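Progress report: Trirnwood fan archive and screening series
Prepared by Ustyna Maksymiv for the Auer Fund
6 December 2025

The grant pays for two things: cataloging the superhero film material donated to the Nellport branch, and a monthly screening series with a talk before each film. Both are running. The catalog is a little ahead of plan and the screenings are a little behind.

Catalog

We now have 3914 items listed, up from 826 when the grant began in August. Most of these are press kits, lobby cards, convention programs and fan magazines. The costume sketches are still in their folders, waiting for a decision on sleeves.

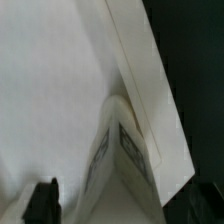
Fan magazines have taken the most time. Many have no issue number, and two titles changed names partway through their run, so we list them by cover story first and sort out the numbering later. For the oversized posters we have asked Nakex for a quote on flat storage. Each poster would lie against a stiff white board, long and flat like the one in the photo, with square corners so that the edges line up in the drawer. The quote came in under the amount we set aside.

Duplicates are being held in a separate box until the donor family tells us whether they want them back.

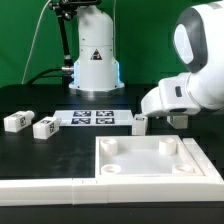

Screenings

Attendance at the first three screenings was about 20 people each. The fourth was moved twice – first for a booking clash, then because the license for the film came through late. We now request licenses six weeks ahead.
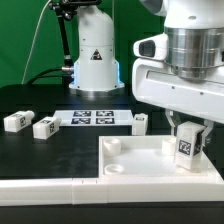
The talks have gone over better than we expected. The one on how a shared film universe plans its release dates ran well past its slot, and 14 people signed up afterward for the reading group. They will start with the early comics and work up to the first films.

We would like to record the remaining talks for the archive.
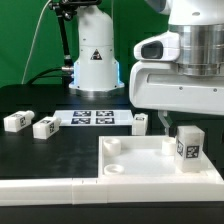
Recording would need a written release from each speaker, and two have already agreed. No extra money is needed for this in the current period.

Next steps

Finish the convention programs.
Confirm the poster storage order with Nakex.
Set the spring screening list and send it to the fund for comment.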